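Who gets to fill an empty seat?
by Shirley Turcotte
Thursday
18 comments | 5 shares

So I went to the Levcombe town council meeting again, and yes, I know, my family has opinions about how I spend my evenings. But this one mattered! We've had an empty seat since January, when Councilman Kováčik moved out of the district, and the council finally got to the item on how to fill it.

If you haven't been following along (lucky you), our charter says the remaining council members can appoint someone to a vacant seat or call a special election. It doesn't say which one they have to try first. It doesn't say how long they can sit there thinking it over, either. So for months the council has run one member short, and we've had two tie votes, including the one on the Tornus Road crossing, which I'm still mad about.

The proposal on the table was pretty simple. The council would get 18 days to appoint somebody, and if they couldn't agree, it would go to the voters. I liked it. I still like it! What I didn't like was the part tucked in at the end that lets the mayor pick the list of names the council chooses from.

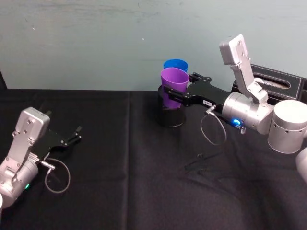 My problem with the list

I don't have anything against our mayor. I voted for her, and I'd probably do it again. But if one person writes the list, that person has pretty much made the appointment, and the vote afterward is for show. A council seat belongs to the district. At the very least, people who live there should be able to put their own names in, and the applications should be posted where the rest of us can read them.

I got up at the microphone and said more or less that, except faster and with my voice doing the wobbly thing it does. The man after me said an open application would bring in "every crank in town," and I would like it noted that he was looking at me.

The town attorney did have a good point, though. She said a special election held by itself costs a lot more than one added to the regular ballot, and turnout tends to be awful. Fair enough. I'd still take a small turnout over a list of names drawn up in somebody's office, but I can see why people go the other way.

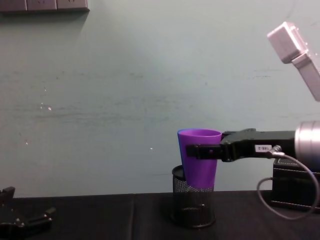 Anyway, by the time public comment wrapped up it was past nine, and two council members were visibly done for the night. They split the proposal in half. The deadline passed, 5 to nothing, and the business with the list got sent back for a rewrite. I'm calling that a decent night, even if my husband says I'm easily pleased.

The rewrite should be on the agenda for the next regular meeting, which starts at 6 in the upstairs room at the library (the side door, the front one locks early). If you want to speak you have to sign the sheet before they call the meeting to order, and they're strict about it. I'll be there with my folder and a granola bar. Come sit with me, and bring a sweater, they keep that room freezing.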